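Household Systems, Unit 4: Does a Divided Tray Keep a Drawer in Order?
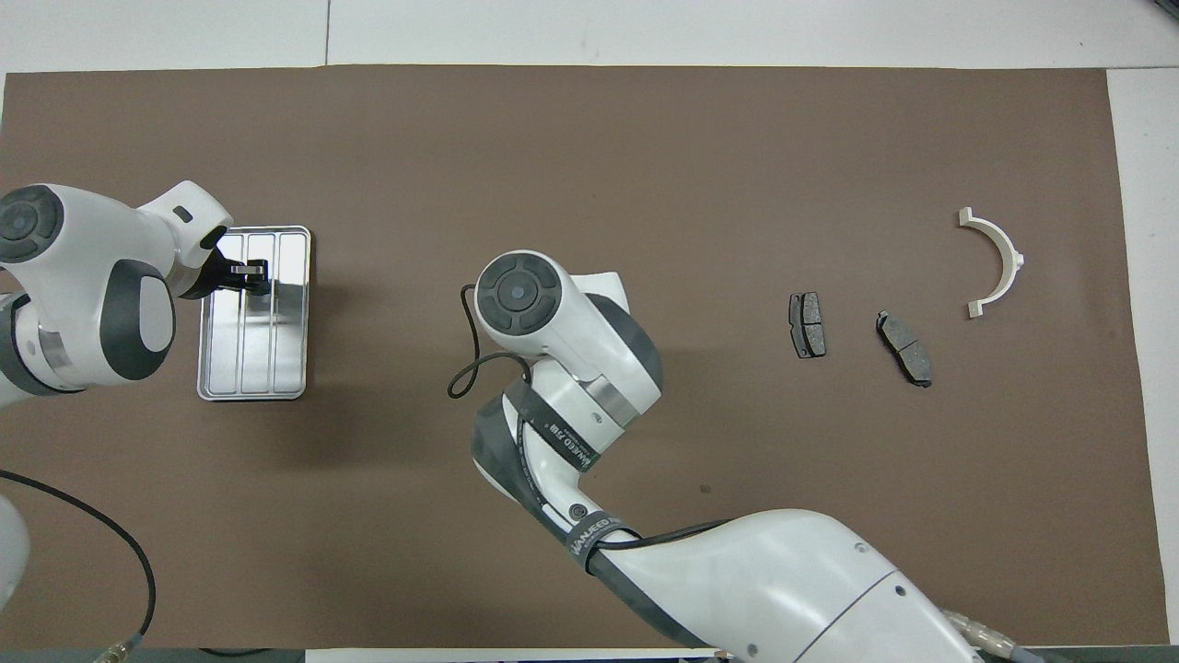
Is a tray with compartments better than an open drawer?
For long things of one kind, it often is. For everything else the case is weak, and most of the advice you will read comes from people who sell trays.

Notes

Start with the shape. Three long parallel compartments with low dividers suit knives, forks and spoons. They do not suit a whisk, a peeler or a bottle opener, and those are the things that jam a drawer in the first place.

Low dividers are easy to reach over. They are also easy to spill over - shut the drawer hard and see where the teaspoons go.

Be careful with figures. The Bosora leaflet (in your reader) claims people find a utensil 50 percent faster with a divided tray. It tested 17 households, all of which had just cleared out their drawers. Was it the tray or the clearing out? The leaflet doesn't ask.

A raised rim collects crumbs. Stainless steel wipes clean, but you still have to lift everything out first.

Before next class

Empty one drawer at home and sort it without buying anything. Leave it alone for a week, then write a page on what moved. Bring the Uvurance reading too, and mark any claim that has no source.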